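Do You Really Need a Rack for That?

Somewhere in your house there is probably a wire rack. It might hold shoes, plates, letters or cooling muffins. Grown-ups buy racks because the box says "saves space". Should you believe the box? Let's check.

First, a rack takes up space of its own. If you have two plates and a cupboard, you don't need one. A pile of plates is already pretty tidy. Racks start to be useful when you have lots of flat things and you keep wanting the one at the bottom.

Second, why wire? A wire shelf is mostly gaps. Air can move through the gaps, so wet plates dry underneath as well as on top, and a warm muffin doesn't get a soggy bottom. A solid shelf can't do that. On the other hand, a pencil will fall straight through a wire shelf if it lands the right way. So the wire shelf wins for muffins and loses for pencils.

Light gets through the gaps too. Put a rack on a pale table near a lamp or window and look at the shadow. You may get stripes, one for each wire, and they're often fuzzy at the edges.

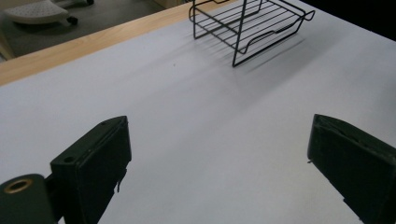 Leonie Voß wrote in to say that her rack wobbled from the first morning, and that bending one leg back by hand only made it wobble the other way. Was it the rack's fault, she wanted to know, or the table's?

Good question, and you can test it. Turn the rack halfway around, on the same spot. If the same leg of the rack still lifts, blame the rack. If a different leg lifts now, the table may not be flat. Try it on a second table before you tell anyone off.

Now for the other promise you'll see on boxes: "Holds 20 plates!" Which plates? Small ones, probably. Dinner plates are wider and heavier, and they lean on each other. Ask a grown-up before you load anything breakable, and start with plastic.

Last of all, does a rack make you tidy? I doubt it. It gives things a place to go, but somebody still has to put them there. If your books live on the floor now, try stacking them in one corner for a week. If they stay stacked, a rack might help. If they're back on the floor by February, save your money.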